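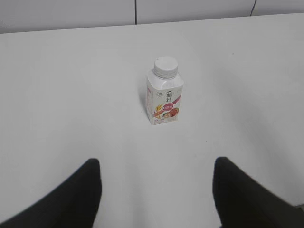 In October I visited the open day of Mandenix, a small company in Maltow which records robot training data for other firms. I had registered in the summer and did not expect an answer, but they wrote back with a time slot and a request to bring clean shoes. The building is behind the old bus depot. If you come by train, take the exit on the river side, I lost 25 minutes by taking the other one.

We were a group of mixed people: some teachers, two men from a packaging company called Hervieu, a few students and me. Our guide was Hanna Laskowska, who leads the recording work. She speaks quickly and she does not like general questions. When one of the teachers asked her if robots will take our jobs, she answered that this week the robot could not take a bottle, and she led us to the tables.

The work is easy to explain and, I think, tiring to do. An operator sits beside the robot and holds a pair of handles. When the operator moves the hand, the arm moves also, and when the operator squeezes, the two black fingers close. Everything is recorded together: the position of the arm, the opening of the fingers, and the view of the small camera at the wrist. One complete try is called an episode. Later a program learns from many episodes how the movement should look.

The task for that day was to pick up a small drink bottle with a white screw cap and put it down in another place. The bottle was of a kind I did not know, with big Chinese characters on the label and a drawing of fruit and grain. I asked why they had chosen it. Hanna said that the shoulders become narrow toward the neck and the body is almost square, so it matters from which side the fingers come. If they come on the corners, the bottle turns. If they come too high, it slips down. A round can forgives more.

We could watch the wrist view on a monitor while the operator was working. This was for me the best part of the visit. From so near, the fingers are large and a little blurred in the bottom corners, and the bottle stands far away between them, on a table which is almost the same white as its cap. I understood then why the operators always begin with the fingers wide open and why they approach slowly. With this camera you see well what is in front of the fingers, but I found it difficult to judge the distance.

After this, visitors could try. Each person got 3 episodes. In my first one I pushed the bottle over. In the second one I closed too early and caught only air. The third one was good, or I thought so until Hanna showed me the recording. I had stopped for a long moment above the bottle, thinking, and she explained that the robot would learn to stop there too. My episode was marked as "hesitation" and put aside. The men from Hervieu did better than me, but one of them changed his grip two times and this was also marked.

The counter on the wall showed 2237 accepted episodes for this task. An experienced operator makes over 30 in one hour, with a short break after. Between the episodes the bottle is moved a little and turned, so that the robot does not learn only one place by heart.

At the end there was tea, and a short talk about Trarora, their own software for cutting and sorting the recordings. I must say the talk was too long and the letters on the slides were too small – from the third row I could read only the titles. I would have preferred more time at the tables.

The visit takes half a day and it is free, but you must register by e-mail. Children under twelve are not allowed near the arms. There is no parking in front of the building, and the tea room closes at four.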